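Hilfe-Forum Wurex > Greifer und Handhabung > Wartung

Fingerbeläge am Handgreifer verlieren nach kurzer Zeit den Halt. Pad tauschen oder Gelenke nachstellen?

Gefragt am 2025-09-02, 4 Antworten oder Kommentare, Status: offen

Hallo zusammen,

wir haben zwei handgeführte Greifer im Einsatz, Bauart Parallelogramm mit je zwei Fingern, bezogen über Drirosmont. Auf dem einen Finger sitzt ein glattes blaues Pad, auf dem anderen ein dunkles geripptes. Gegriffen werden hauptsächlich kleine Folienverpackungen, also Riegel, Bonbons, flache Snackbeutel, die aus einem Karton auf ein Tuch umgelegt werden und wieder zurück.

Seit Februar rutscht mir bei dem älteren der beiden Geräte ungefähr jeder zehnte Riegel durch, meistens über die gezackte Naht. Der Händler sagt: Pads tauschen, alle 18 Tage, Satz kostet so und so viel. Das glaube ich nicht ganz. Die Pads sehen für mich gut aus, keine Risse, keine blanken Stellen. Ich habe eher den Verdacht, dass die Drehpunkte ausgeschlagen sind und die Finger nicht mehr parallel zugehen. Wenn ich den Greifer leer schließe, kommt die eine Fingerspitze vor der anderen an.
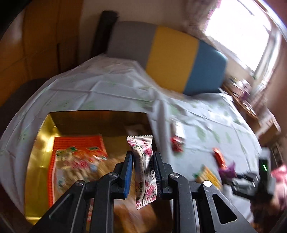
Zur Laufleistung: Laut Zähler hat das Gerät 2.121 Schließvorgänge hinter sich, das andere 386. Das neuere hält die gleichen Riegel ohne Probleme. Beide haben die gleiche Belagpaarung, ich habe also keinen Grund, auf das Material zu schimpfen.

Im Wartungsblatt steht nur »Gelenke bei Bedarf nachstellen«. Kein Drehmoment, keine Angabe zum zulässigen Spiel. Wer hat das schon mal selbst gemacht, und woran erkennt ihr den Bedarf? Sprüche wie »einfach neu kaufen« bitte sparen.

Antwort 1 (als hilfreich markiert)

Dein Verdacht ist plausibel, aber prüf erst mal, bevor du am Greifer schraubst. Ich würde in dieser Reihenfolge vorgehen:

Pads mit Isopropanol abwischen, trocknen lassen, nochmal testen. Bedruckte Folie hinterlässt bei uns einen Film, den man mit bloßem Auge nicht sieht. Glatte Pads trifft das stärker als gerippte. Wenn es danach wieder geht, bist du fertig und hast kein Geld ausgegeben.

Geht es nicht, die Pads zwischen beiden Greifern tauschen. Wandert der Fehler mit, sind es die Beläge. Bleibt er am alten Gerät, ist es die Mechanik. Den Test will der Händler ungern hören, er dauert aber keine halbe Stunde.

Für die Mechanik: Greifer schließen, einen Streifen Papier zwischen die Pads, einmal oben, einmal unten ziehen. Muss sich an beiden Stellen gleich schwer ziehen lassen. Dann jeden Arm einzeln quer zur Bewegungsrichtung wackeln. Was man in der Hand spürt, ist zu viel. Schrauben der Drehpunkte einzeln lösen, Buchse ansehen, wieder ansetzen, bis das Spiel gerade weg ist und der Arm trotzdem von selbst nachgibt. Ein Drehmoment kann ich dir auch nicht nennen. Wer hier im Forum einen genauen Wert postet, hat ihn vermutlich von einem anderen Modell.

Schraubensicherung nur mittelfest und sparsam. Läuft sie in die Buchse, klemmt das Gelenk und du suchst den nächsten Fehler.

Die 18 Tage halte ich übrigens für eine Verkaufszahl. Ein Wechselintervall in Kalendertagen sagt bei einem Handgerät nichts, wenn der Zähler danebenliegt.

Antwort 2

wir nehmen seit letztem jahr die beläge von Dulance, die sind super, kein rutschen mehr. einfach draufkleben fertig

Kommentar des Fragestellers: Auf welchem Greifer, mit wie vielen Schließvorgängen, und was war vorher drauf? Ohne das hilft mir das leider nicht.

Antwort 3

Bei uns in der Gautam-Zelle war es weder Pad noch Gelenk, sondern der Anschlag am Griff. Der hatte sich verstellt, dadurch kam auf den letzten Millimetern keine Kraft mehr an. Bei dicken Sachen fiel das nicht auf, bei dünnen Riegeln schon. Erklärt allerdings nicht, warum bei dir eine Spitze früher ankommt. Schau trotzdem nach, kostet nichts.

Kommentar des Fragestellers: Gereinigt, keine Änderung. Pads getauscht, Fehler bleibt am alten Gerät. Anschlag sitzt. Papier zieht sich unten deutlich leichter als oben. Ich nehme jetzt den äußeren Drehpunkt links auseinander und melde mich, wenn ich die Buchse gesehen habe.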